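Zikell Stacking Storage Bin, Large Gray - Review After a Season in the Garage

I bought four of the large Zikell bins in June to replace the cardboard boxes along the back wall of my garage. The boxes had gone soft at the bottom and I was tired of lifting them from underneath with both arms. The bins have been in daily use since then, holding garden tools, paint supplies, sports gear and one load of firewood that I should have put somewhere else.

I paid full price at Seyoum, the hardware store near my house. They were also on the Flollard website for a little less, but shipping on something this bulky ate up the difference.

What you get

The bin comes with no lid. The lid is sold separately and the label on the shelf does not make that clear, so I had to go back for them. There are two handholds molded into the short sides and a slot on the front for a label card. No card is included. I cut mine from an old file folder and they fit fine.

There is no assembly. Mine had a strong plastic smell out of the wrapping, and I left them outside overnight with the garage door shut. By the next afternoon the smell was mostly gone.

Strength

The maker rates each bin for 60 pounds. I went over that with the firewood and the long sides bowed out enough that the lid would not snap down. When I took half the wood out, the sides went back to straight and have stayed that way. For anything at or under the rating I have had no trouble.

My neighbor Fedir Horobets has the same bins and keeps tile and bags of grout in his. He stacks them three high against a wall. The bottom one has a white stress mark at one corner, but it has not split. I would not go higher than two with heavy loads, mainly for my back.

The handholds are the weak point for me. They are wide enough, but the edge on the underside is sharp where the mold was not trimmed well. I ran a piece of sandpaper along all eight of mine and they are comfortable now. It took a few minutes and I shouldn't have had to do it.

Finding things in it

A big flat bottom is good for long items and bad for small ones. Hose fittings, brushes and rolls of tape all end up lying on the floor of the bin, and you reach down past the side to get them. If you are short, or the bin is on a high shelf, this gets old. I ended up putting small parts in coffee cans and standing the cans inside. Zikell sells a divider set that clips into the walls. I tried it and sent it back. The clips popped loose every time I pulled something out in a hurry. 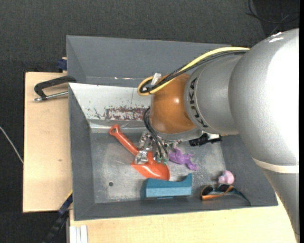 Cleaning

The inside has square corners, and dirt packs into them. A hose gets most of it. I use an old dish brush on the rest. Paint drips peel off once they dry, which I was glad to see, but motor oil left a faint brown shadow in one bin that soap has not moved. Gray hides scuffs fairly well. Annelies Stevens, my sister-in-law, bought the white version for her laundry room and says she can see every mark on it.

Sun and cold

One of the four sat on the back patio all summer with potting soil in it. The side facing the sun is now a shade lighter than the others. It does not feel brittle when I press on it. I have not had the bins through a winter yet, so I can't say how they do in freezing weather. I will add a note in the spring if anything cracks.

Compared with the Idus bin

I had an Idus bin before these and still use it for rags. The Idus is thinner and lighter, and the lid comes with it. It also has rounded corners that wipe clean faster. But the rim cracked in the first year from nothing more than being slid on and off a shelf, and the handles flex when it is full. For clothes or blankets I would buy the Idus again and save the money. For tools I would pay for the Zikell.

The two brands do not stack on each other. The Idus foot is a little too wide and rocks on the Zikell lid.

Things I would change

Include the lid. Trim the handholds. Put some kind of ridge along the bottom so that round things don't roll from one end to the other when you carry it. I would also like a half-height version in the same footprint, and I asked at Seyoum if one was coming. The clerk had not heard of one.

Would I buy it again

Yes, and I already have. I picked up two more last month for camping gear, this time with the lids. The newer pair had cleaner handholds than my first four, so either they fixed the mold or I got lucky. Check them with your thumb in the store before you pay.

Rating: 8 out of 10. One point off for the lid, one for the handholds.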